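Mercury, Numerology and My Router

I paid for a numerology report in March. Not a huge amount, but enough that I feel entitled to complain in public.

The outfit is called Okari and the system it uses is something it calls the Kopecký chart. You type in your birth name and your date of birth, and you get back a PDF telling you which numbers "govern" you. Mine is a 9, apparently. Nines are generous, restless and bad at finishing things. I read that out at the Sunday lunch table and everyone agreed it was me to a T. Then I read out the page for 3, pretending it was the same page, and everyone agreed with that too.

So I did what any bore would do and ordered a second report under a slightly different name. I left off my middle name, which I never use anyway. Now I was a 3. Same person, same birthday, same bad knee. The Okari help page says you should use the name "your soul answers to," and I'd like to know how my soul is supposed to weigh in on a web form.

The part that bugs me most is the repeating number business. My second report said 619 would "present itself" in the coming weeks. Well, sure. Once somebody tells you to look out for 619 you'll find it on a receipt, a license plate, the back of a cereal box. I saw it on a bus shelter in Didbridge. I never saw 618, but then I wasn't looking for 618.
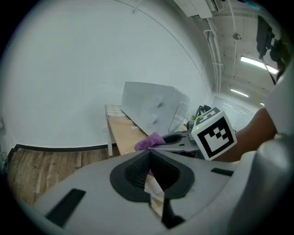
A reader on the old Amo forum told me I was being unfair, that the numbers are only meant as a prompt for thinking about your life. Fine, I can live with that. A deck of cards could do it, or a long walk. But that isn't how it's sold. The report runs to 800 words on my money prospects alone and tells me which months to avoid signing anything. That's a prediction, and if you make one you should be willing to have it checked.

I've written down the months. I signed a phone contract in one of the bad ones and I'll post again when the year is up. The refund request is still "being reviewed."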